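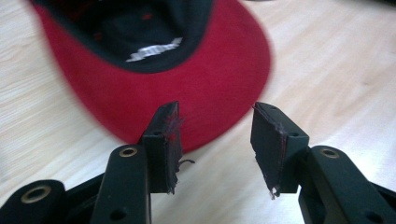

Open days are bad for judgment. I went to the one at Ferbridge in a good mood and came out in a worse one, and I've been trying since then to work out what annoyed me, as the robots were fine. It was the talking around the robots.

Quick version for people who weren't there. Ferbridge rents half a floor, does manipulation work, hats this season. Hats on a rack, hats off a rack. A person holds a gripper in each hand and does the job, the rig records it, and later an arm is supposed to learn from the recordings. Project name Lucero. You got a badge, a coffee, and a slot of 9 minutes at the table. 62 people signed up, according to the sheet by the door. I was near the end.

First speaker, a man from Zondden, who sell the software side. Slides. Curve going up. The word "effortless" at least twice. He said retail would hardly need hands by the time we all retired. Nice suit. Did not go near the table the whole afternoon.

Then Anikó Vörös got up and did the actual work in front of us and hardly said a word for the first five minutes. Much better. Cap, rack, lift it off, set it down, again. If you've never watched this up close, it's slow. Slower than you'd guess. A baseball cap is a horrible object for two flat fingers. The crown folds in, the brim is stiff, the whole thing wants to roll. Take it by the brim and it swings. Take it by the crown and it crumples, and then it won't sit on the wire. A visor is a different problem again, all strap and no top.

She missed one. Just dropped it, picked it up, carried on. Somebody behind me laughed, and I thought that was cheap. Try it yourself, I wanted to say, and then I got my slot and tried it myself, and I missed four.
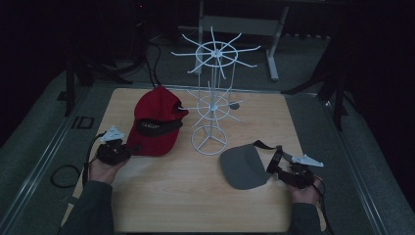

The spokes are the trouble. You think you're putting a hat on a rack and what you're really doing is threading a soft thing over a thin wire while the next wire along pokes it from the side. And the rack turns! Touch it and it wanders off a little. My wrists were tired before the time was up. I asked Anikó how many of these she'd done that week and she said 204, good ones and bad ones together, and that she'd stopped seeing hats as hats around Wednesday.

So here is my opinion, since this is the opinion page. The labor is the story, and it was treated as the warm-up act. All afternoon people asked what the arm will do in January, when the next demo is planned. Fair enough. Hardly anyone asked Anikó how she holds the thing, why she goes in low on the brim, when she decides a try is no good and starts over. That's knowledge. It's a trade, almost. It goes into the machine and her name doesn't go on the slide.

I put this to Emese Csizmadia, who runs the Prarau workshop downstairs and has trained machine operators for longer than I've been writing. She wasn't having all of it. Her view: skilled people have always been copied, by apprentices and by jigs and by whoever stood close enough, and the honest question is pay. Pay them properly for the copying and she has no quarrel with it. She also thought I was being sentimental about hats. Maybe.

But I'd go further than pay. Put the operator first on the program. Let the visitors have their turn before the slides, so they come to the curve with sore wrists and a bit of respect. Longer slots too, nine minutes is only enough to get embarassed. And drop "effortless". I counted a lot of effort in that room.

What I would not do is stay away. Two people I know skipped it on principle, they think going along to these things is a kind of applause. I don't agree. You can't argue about a job you haven't looked at, and most of what gets written on automation, for or against, reads like it was done from a press release. Go and stand there. Hold the gripper. Ask the boring questions, the one about breaks, the one about who throws out the bad takes and whether that hour is paid. I asked that last one by the way and the Zondden man said he'd get back to me. Still waiting.

The feedback form had a box for "most exciting moment". I wrote the drop. Second or third hat, Anikó misses, picks it up, doesn't look round at us, goes again. I meant it as a complement. Hope it got to her.

Next open day is on the Ferbridge noticeboard, sign up early if you want a slot at the table.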